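FOR IMMEDIATE RELEASE

Bukent opens Pimbridge House for workers on short contracts, first rooms ready in September

VALAMTHORPE — Bukent, the furnished housing operator, will open its second building this September on the old Mangubat print works site at the east end of Valamthorpe. Name is Pimbridge House. 70 rooms, all furnished, all let by the month. Aimed at people who come to town for work and don't want to sign for a year: traveling nurses, line crews, trainee teachers, anyone on a three-month job.

Bookings open Monday at 9 a.m. Waiting list holders go first, general public the same day from noon.

Why now

Valamthorpe has plenty of apartments to rent and plenty of motel beds. Very little in between. Bukent opened its first building in town, on Canal Street, four years ago and has turned people away every winter. The waiting list closed at 400 names this spring. Most of those people wanted a stay of two to five months, and most needed it at short notice.

"We get the same call over and over," said Onyekachi Ajayi, managing director of Bukent. "Somebody has a start date. They've got a suitcase and a car. They need a door that locks, a decent bed and a bus that goes to the hospital. We've been saying sorry, full, try the motel. I'm sick of saying it."

The building

Mangubat Printing left the works when it moved its presses out to the bypass. The building stood shut after that. Bukent bought it from the Mangubat family, kept the street front and the big north windows, and put in three floors of rooms behind. The old loading bay is now the main entrance. The paper store is a laundry, free to residents, open all hours.

Work took 14 months. That was longer than planned — the roof was worse than the survey said, and the drains had to be redone on the yard side. Bukent thanks the neighbors on Foundry Lane for putting up with the trucks.

Fourteen of the rooms are on the ground floor with step-free access and wider doors. Residents can ask for one of these at booking and won't be charged extra for it.

What's in the rent

Heat, water, power, internet, trash. One bill. No set-up fee and no cleaning charge on the way out unless theres real damage. The deposit is one month, returned within 14 days of the keys coming back.

Every room has its own shower and a two-burner cooktop. Full kitchens are shared, one at each end of every floor, with lockable cupboards for each resident. Bedding is provided on arrival. Fresh linen every other Monday from the desk, bring the old set down and swap.

Parking is in the yard, first come. There's a covered rack for bikes by the side gate.

The beds

Ajayi says the bed got more argument than anything else in the building. Canal Street opened with singles and heard about it right away. Pimbridge House rooms come with a double. Bedding is white, easy to bleach and easy to match when a set goes missing. Day-shift and night-shift people both have to sleep here so the bedroom windows get blackout blinds as standard, and the internal walls were built thicker than code asks for.

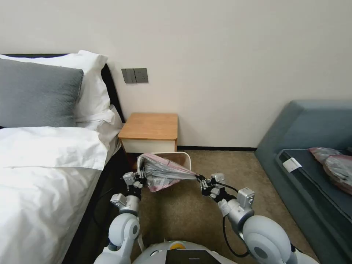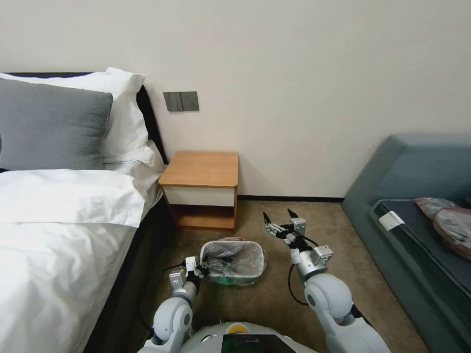
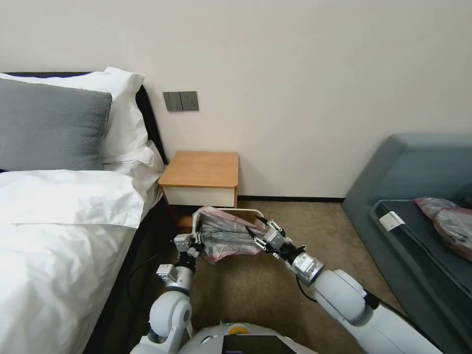 White duvet, dark headboard, gray pillow set in with the white.

Getting in and getting around

The number 4 bus stops across from the entrance and runs to the hospital and the rail station. First bus out is 5:10 a.m., which covers the early shift. Last one back leaves the station at 11:40 p.m. Walking to the market square takes a few minutes, mostly flat, one bad crossing at Foundry Lane. The town has said the crossing will get a signal. No date on that yet.

Front desk is staffed 7 a.m. to 10 p.m. every day. Outside those hours residents use a key code and there's a night number that rings through to a person and not a recording. Late arrivals should call the desk before 10 so a code can be set up.

House rules, short version

Quiet from 9 p.m. to 9 a.m. on the sleeping floors. Guests welcome, up to three nights in a row. No smoking indoors. Cats and small dogs allowed on the ground floor only, one per room, please say so when booking. Full rules are sent out with the agreement and are posted by the mail boxes.

Residents can extend month by month as long as they tell the desk two weeks ahead. Leaving early is fine with the same notice. The rent for unused days comes back with the deposit.

Jobs

Bukent is hiring for the new building: desk staff, two maintenance posts, one laundry and linen post, part-time cleaners. Training will be at Canal Street through the summer, paid from the first day. Applications in person at the Canal Street desk or through the Bukent website. No experience needed for desk jobs but applicants should be OK with weekend hours.

"Half of our Canal Street desk team lived upstairs first," said Ajayi. "They came for a contract, it ended, they liked the town. Good way to hire. They know which shower knob sticks."

What it means for Canal Street

Canal Street stays open. Rents there are not changing this year. Current residents who want to move across to Pimbridge House can do that without a new deposit, subject to a room being free, and should put their name down at the desk before bookings open on Monday. The single beds at Canal Street will be swapped for doubles a floor at a time over the winter. Residents will get notice before any work in there room.

Open house

Doors will be open to neighbors and the press on the Saturday before the first move-ins, 10 a.m. to 4 p.m. Rooms on the first and second floor can be visited. The third floor won't be finished in time for the day, painters still in. Coffee in the old loading bay. A few pieces from the print works will be on show in the hallway, including type cases and a hand press lent by the Mangubat family. Anyone who worked at the plant and has photos or stories is asked to bring them, Bukent wants to put up a permanent wall by the stairs.

No parking in the yard during the open house. Use the market lot.

About Bukent

Bukent runs furnished monthly housing for working people. It is privately owned and based in Valamthorpe. Canal Street was its first building, Pimbridge House is its second. The company is looking at a third site but has nothing to announce.

Press contact

Bukent press desk, Canal Street, Valamthorpe. Interviews with Onyekachi Ajayi can be set up for any weekday morning, please ask by 4 p.m. the day before. Site visits ahead of the open house by appointment, flat shoes please, the yard is still gravel.

ENDS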